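**Ticket 686 – Vorführung Schubladenkasten, Tag der offenen Tür**
Status: offen

Moin zusammen, ich trag's schnell nach, bevor ich's vergesse. Beim Rundgang am Vormittag (die Gruppe von Ososholm, super nette Leute!) hat Skendeck die Aufnahme gleich 2 Mal abgebrochen, immer mit »Tracking links verloren«. Rechts lief alles durch.
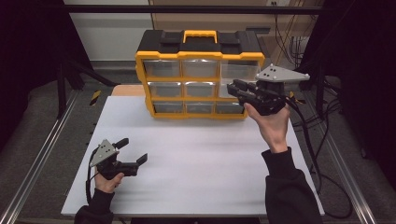

*Rechter Greifer kurz vor der mittleren Schublade rechts, linker tief über der Platte.*

Neustart hat nix gebracht, Kabel links neu gesteckt – danach lief's bis Mittag. Florencio Urquijo tippt auf den Stecker, ich eher auf die Kalibrierung. Kann da bitte wer vor der nächsten Gruppe draufschauen? Log hängt dran, spannend wird's ab Zeile 166.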